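Clutgate Bulk Foods is moving, and I got a peek at the new place

April 27, 2024

If you buy your lentils, flour or birdseed on Nigatu Street, you've probably seen the paper going up in the windows of Clutgate Bulk Foods. Don't panic! The store isn't closing. It's moving four blocks east into the old Bresanholm shoe store, and the doors open there in the second week of May.

I've been shopping at Clutgate since I moved to this side of town, and I'll admit I walked in on Tuesday ready for bad news. Instead I found Chaltu Mersha, who owns the place, sitting on an upturned crate with a roll of labels in her lap and a very cold cup of coffee next to her. She's been peeling and sticking labels for days. "I see cumin when I close my eyes," she told me.

The reason for the move is pretty simple. The lease was up, the building changed hands last fall, and the new rent was more than she wanted to pay for a room where two carts can't pass each other. (If you've ever been stuck behind somebody filling a bag of rolled oats, you know exactly the spot I mean.) The shoe store had been sitting there with its lights off for most of a year. She called, she looked, she signed.

The new space has room for 256 bins, up from what she guesses is half that now, though she says they won't all be full on day one. The spices get a wall to themselves, the flours are going along the back, and there's a proper counter by the window where you can weigh your jars before you fill them. At the old store you had to wait for the one scale at the register, and on a weekend morning that line went clear past the dried beans.

Tolera Bogale, who has run the register there for years and knows what half the neighborhood puts in its granola, gave me the quick tour. His sister Mihret is painting the signs by hand. I saw the ones for split peas and brown rice drying on a shelf and they're gorgeous – I'd hang one in my kitchen.

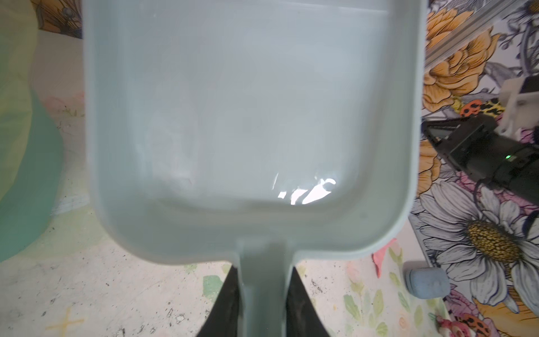 A pale green scoop with a short, thick handle.

Prices are staying put through the summer, Chaltu says, with one exception. Almonds are going up, and she's not happy about it either. The supplier she's used forever, Rirodetti, raised the case price in the spring and she held off as long as she could. Everything else on the shelf tag should look the same to you in June as it did in March.

You can still bring your own containers, and please do. Glass, plastic, an old coffee can, whatever you've got, as long as it's clean and has a lid. Paper bags are free. The jar swap is coming along too, in a bigger cabinet near the door, so if you have a box of pickle jars in the garage like I do, now's the time.

Not everybody is thrilled. Eldana Lemma lives right upstairs from the current shop and told me she's been going down in her slippers for bread flour for as long as she can remember. "Four blocks is four blocks in January," she said. Fair enough! Chaltu is looking at a delivery day for people nearby who can't easily make the walk, with a $32 minimum order, but she hasn't picked the day and wouldn't promise me anything.

Parking is a mixed bag. There's a small lot behind the building, shared with the dentist, and the bus stops almost at the door. I'd take the bus. The bike rack out front belongs to the city and it's staying.

Vusumuzi Gumede, who bakes for the Saturday market and goes through more rye flour than anyone I know, was in there stocking up while we talked. He'd heard the store would be shut for a month and had bought accordingly. It's only going to be closed for four days, so he may be eating rye for a while.

The current store keeps its regular hours until the end of next week, and whatever's left in the bins on the last two days is marked down. I've got my eye on the dried apricots. Gift cards and punch cards carry over to the new address, and the phone number is the same.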